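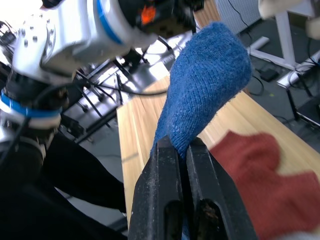

Sock Questions, Answered
4 min read

We get more mail about socks than about anything else on the laundry page, so Conceição Marinho and I sat down one Friday with a pot of coffee and went through the lot. These are the ones that keep coming back.

Do I really have to pair them right away?
No, and please don't lose sleep over it! I like to lay mine flat on the table first, all the toes pointing the same way, with the colors grouped together. Reds by reds, grays by grays. Once they're in a row like that, the one without a partner is easy to spot, and you can go look inside the pillowcases (it's nearly always the pillowcases).

Is it all right to hang knit socks?
It is, as long as they aren't dripping. A heavy wet sock pulls on itself and comes out longer than it went in, so press it in a towel first. I hang mine from a plastic hanger with clips, the Donutari one with 8 of them, and it has lasted me years.

Toe up or toe down? 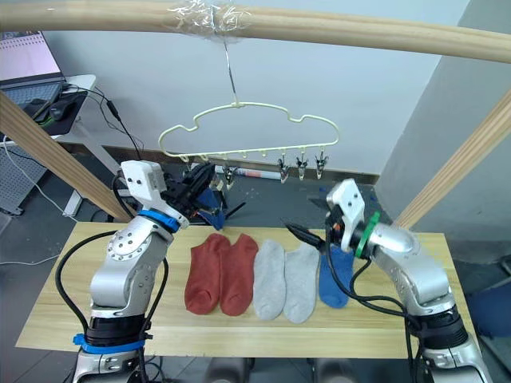
Gonçalo Marinho wrote in to say that he clips his by the toe every time, that the cuff is the stretchy part and ought to be left alone, and that his mother would have had words with anyone who did otherwise. I've come around to his way, though Conceição still goes by the cuff and her socks look fine to me.

My wool socks are getting fuzzy. Did I ruin them?
Probably not. A bit of fuzz is just what knits do when they rub against each other. Turn them inside out before washing, and pick off the worst of it by hand while you're watching TV.

What about the odd ones?
Keep them in a bag until August, then let them go. They make very good dust cloths.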